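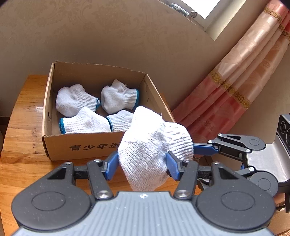
Fig. 5. White knit gloves, bundled, with their carton.

5.1 Glove liners: receipt, issue and washing

This section covers the white knit liners supplied with the Grototar glove set. For the outer gauntlets, see Section 6.

Before you start

You need the stock sheet, a clean dry shelf and a mesh wash bag. Liners are packed 12 pairs to a carton under order code 481. Cartons from the Rurcombe warehouse and the Judine warehouse carry the same code and may be stored together.

Receiving a carton

1. Check the order code on the packing slip against the stock sheet.
2. Open the carton along the top seam. Do not push a blade through the flaps.
3. Take out one bundle and unfold it fully.
4. Look at the fingertips, the thumb seam and the ribbed cuff. Reject liners with holes or dropped stitches.
5. Trim loose thread ends to 5 mm. Do not pull them.
6. Fold the liner again and return it to the carton.
7. Enter the carton on the stock sheet and store it away from direct heat.

NOTE: A short thread end at the cuff is normal and is not grounds for return.

Issuing liners

1. Issue liners in pairs of one size. The size is printed on the packing slip and is not marked on the liner.
2. Have the wearer put on both liners and close each hand.
3. Check that the cuff covers the wrist bone. If it does not, issue the next size up.
4. Fit the outer gauntlet over the liner. The cuff must lie flat inside it.

CAUTION: Liners alone give no protection against cuts, chemicals or heat. Do not wear them near rotating parts.

Washing

1. Turn the liners inside out and place them in the mesh bag.
2. Wash at 100 °F on a gentle cycle with mild detergent. Do not use bleach or fabric softener.
3. Dry flat. Tumble drying shrinks the cuff.
4. Inspect again as in step 4 of Receiving a carton.

Expect a service life of about 100 washes. Discard earlier if the cuff no longer grips the wrist.

NOTE: Liners from the older Ezzat set have a shorter cuff and do not fit the current gauntlet. Remove them from stock by October.

Section revised 13/03/2026. Replaces all earlier versions of 5.1.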